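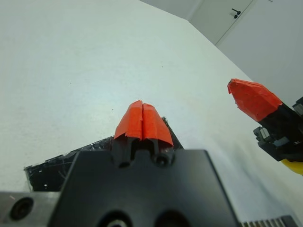

# Kuron 双臂工作站试用评测:拆检工位用了一个多月之后

2026年6月13日

从5月开始,我们在 Nedwood 的返修车间试用 Kuron 双臂工作站,任务限定在平板类部件的来料分拣、翻面和外观初检。原工位由4人轮班,每班处理量在300件上下浮动。本文只记录使用情况,不涉及采购价格。

## 安装与占地

工作站由两条机械臂和一张白色台面组成,控制柜单独放置。机械臂与台面的相对位置需要标定,首次标定用了一个上午,之后每次挪动台面都要重做。说明书对这一步写得过于简略,偏差允许值只在附录里出现一次。

台面选白色是合理的。返修件多为深色,轮廓对比明显,视觉识别的误判主要来自反光,亮面部件尤其严重。我们把顶灯调暗一档后,误判有所减少,但人工复检的同事反映看细划痕更费眼,最后给复检台单独加了一盏灯。

## 夹爪

夹爪本体为黑色,指尖缠橙红色胶带。胶带增加摩擦,也避免硬质指尖直接接触部件表面。代价是耗材管理:胶带会起皱,边缘会翘,翘起的一角如果碰到薄件边沿,抓取位置就会偏。厂家没有给出更换周期,我们自己定的规则是班前检查,翘边即换。缠法也有影响,层数过多时指尖变厚,薄件不易夹起。建议每侧层数保持一致,并写进作业指导书。

薄而平的部件仍然是难点。部件紧贴台面时,单爪很难从边缘插入,通常要由一侧推到位,另一侧再夹。这套动作人手做起来很快,双臂配合则明显偏慢。我们统计过连续1000次抓取,一次成功826次,其余需要重试或人工介入。对厚度较大的外壳件,结果要好一些,但没有单独计数。

## 软件

动作示教界面可用,逻辑清楚。主要问题有两个:

- 报警信息只给代码,不给位置。操作员要翻表才能知道是左臂还是右臂。
- 暂停后恢复运行,默认从当前工序的第一步开始,而部件可能已经翻过面。恢复前必须人工确认朝向。

第二个问题已反馈给代理商 Gagnon,答复是下一版本处理,没有给出日期。

## 对工位的影响

人员编制没有减少,分工变了。原来4人都做搬取和翻面,现在两人做复检和判级,一人负责上下料,一人看护设备并处理重试。重复性的抬腕动作少了,这一点几位同事的评价一致。

新增的负担同样具体。看护岗位大部分时间在等待,报警时又必须立刻处理,注意力分配比原来困难。班长 Meinrad Leitner 把看护岗的轮换从每班一次改成每两小时一次,漏报警的情况随之减少。轮换频繁也带来交接问题,目前用白板记录当前批次和未处理的报警代码。

技能等级也需要重新核定。现行的岗位等级表里没有“设备看护”这一项,会示教、会换胶带、会做标定的人仍按原来的搬运岗计薪。这件事设备供应商解决不了,应在正式引进之前由车间和人事谈定。

## 与 Virker 的对比

隔壁产线用的是 Virker 单臂机型。单臂标定简单,占地小,固定姿态的取放更快,但不能翻面,需要另配翻转夹具。如果部件规格单一,单臂加夹具足够;我们这里每批规格都不同,换夹具的时间抵消了速度优势。

## 评分

| 项目 | 评分(满分5) |
|---|---|
| 机械结构 | 4 |
| 薄件抓取 | 2.5 |
| 软件 | 3 |
| 日常维护 | 3.5 |

适合规格杂、单批数量不大的返修或拆检工位。以薄平件为主的产线建议先带自己的样件做测试,样件里应包含表面有划痕和反光的旧件,全新件的测试结果参考价值有限。

试用期延长到下一批外壳件做完为止,胶带消耗和重试次数继续按班登记。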